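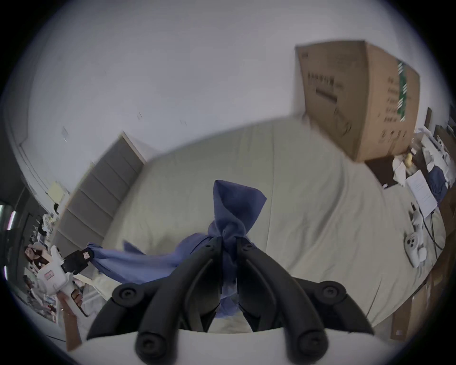
Guest Rooms and Linens: Progress Report to the Tarawneh Fund

December 4, 2018

Dear friends at the Fund,

I meant to get this to you sooner, but the weeks since October have been full ones here at Suseck House, and I wanted to write once the bedrooms felt like bedrooms again. I think they finally do!

Your grant of $2,000 has gone mostly where we said it would. The beds took the largest share, then sheets, and what was left (less than I'd hoped, I admit) went to the small cloths we use for dusting and for wiping down the headboards. The room with the grey padded headboard has a pale sheet on its big bed now, and the blue cloth is a thin one, which I like for getting into the grooves between the panels. Thick ones just push the dust along.

Linens came from Verkeo in two deliveries. The second was short by 47 pillowcases, and they have credited us $45 for the trouble and promised the rest before the holidays. I have set aside $400 for mattress covers, and I'd be glad of your blessing on that before I order.

Still to do: the walls want a wash and a coat of paint, and the hall closet needs deeper shelves so folded sheets stop sliding out on whoever opens the door (usually me). Come by and see the rooms any time you like. The coffee is always on.

With real gratitude,
Elie Karam

Comments

marjoram_b: So pleased the covers are next. Please go ahead and order them.

TL: Are the sheets fitted or flat? We had to return all our fitted ones.

Elie Karam: Fitted on the big beds, flat for the rest. Bring yours over and we'll compare!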